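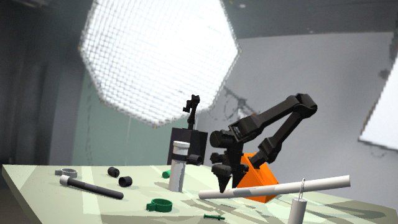

Call for participants: Sikel student assembly project, fall intake

The Sikel project at Prarnow College is looking for students to join a two-semester robot assembly group. We meet in the Faulkner building, second floor, from 5:30 p.m. until people get hungry. You don't need to be an engineering major. You do need to be hard to impress.

What we work on

Two arms, one table, and a set of parts that are supposed to end up fitted together: tubes, rods, ring clamps, pins, short sockets. Most of the work so far has been in simulation, and a good part of next year's will be too. The task sounds like something a bored ten-year-old could do in a minute, and a bored ten-year-old could. Our arms can't, at least not in any way I would put my name to.

I should say where I stand. I have advised this group for two years and I don't believe most of what I read about robot assembly. I have seen a lot of success rates and very few explanations of what got called a success. Last spring our own group reported 80 percent on the clamp task. I asked for the logs. Once we threw out the runs where the clamp had been placed at a friendly angle to begin with, we were at 68, and I still think that's generous. The students were annoyed with me for a week and then rewrote the whole scoring script, which was the best thing anyone did all year.

So if you want to make a video with music on it, there are other clubs.

Who we want

Simulation people (two places). You'll build and tune table layouts, check that contact between parts behaves in a way a person would accept, and chase the bugs where a pin sinks into a clamp or a tube shoots off the table. Some Python. Patience with physics settings that have bad names.

Control and learning people (two places). You'll write or train whatever moves the arms. I don't care which method you like. I do care that you run the dull scripted baseline first and report it in the same table as your clever one.

A tester (one place). This is the one I most want filled. You'll set up starting positions the others haven't planned for, keep the list of failures, and have the right to say a result isn't a result. We currently have 511 failed runs saved, and fewer than half have a note saying what went wrong. Good for someone from psychology, statistics or the theater tech program. Programming can be learned on the way.

What it asks of you

Six hours a week in term time, which everyone says is fine in September and complains about in November. One written page a month. It can be a page on why nothing worked. Half of ours are.

What you get

Three credits if your department agrees (ask them early, some are slow), shared computer time, and a key card. There's no pay. Brenum covers part of our computing bill and sends an engineer to the May review. People have asked whether this leads to internships there. It has happened once. Please don't join on the strength of that.

The competition

There is an intercollegiate assembly contest in the spring and the students want to enter. I'm not sold. The rules reward speed, the scoring of half-finished assemblies is vague, and the layouts are announced so far ahead that you could tune for nothing else. The group will vote on it in January after reading the rules out loud, all of them, including the appendix. If they vote yes I'll sign the form and help.

How to apply

Send one page, no résumé, to Lihua Li, our student lead, through the Sikel page on the college site. Tell her about something you built, cooked, fixed or measured that didn't come out right, and how you found out. If you used a chatbot to write it, she will probably notice, and you'll have saved yourself very little time on one page.

Lihua reads everything first. After that we invite people in for 30 minutes at the lab. We'll show you a run and ask whether you think it worked and what you'd want to see before you said so.

Applications close at noon on the last day of August. We answer everyone, usually within two weeks. Returning members don't need to apply again but do need to hand in their May page, and you know who you are.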